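We use cookies to remember your language choice. Accept / Manage settings

4. Washing the cover of your Arkard seat cushion

I've washed mine more times than I'd like to admit (two kids, one dog), so these are the steps I follow at home.

1. Find the zipper along the back seam and open it all the way. Fold the foam in half and ease it out. Don't yank!
2. Turn the cover inside out and close the zipper again, or it'll chew up everything else in the drum.
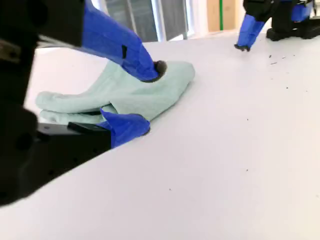 Fig. 7. Fabric held between two blue-wrapped fingers.

3. Wash at 60 degrees with a mild liquid soap. I skip softener completely, it leaves a film and the cover gets slippery.
4. Spin at 500, no higher. Marlene Hamann ran hers at 2000 in her fancy new machine and the piping never lay flat again.

NOTE: Colors from the December batch can bleed a little on the first wash, so run those alone.

5. Hang the cover by the short edge, out of the sun. 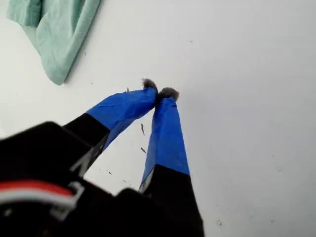 While it's drying, give the foam a going-over with the vacuum on low. If there's a stain, dab it with cold water and let it air out standing up, overnight if you can.

CAUTION: Never put the foam in the dryer or near a heater.

6. Slide the foam back in, folded side first, and work the corners out with your fingers before you zip up.

Contact: Arkard Home Care, attn. Leonie Hagedorn | © Arkard | Back to top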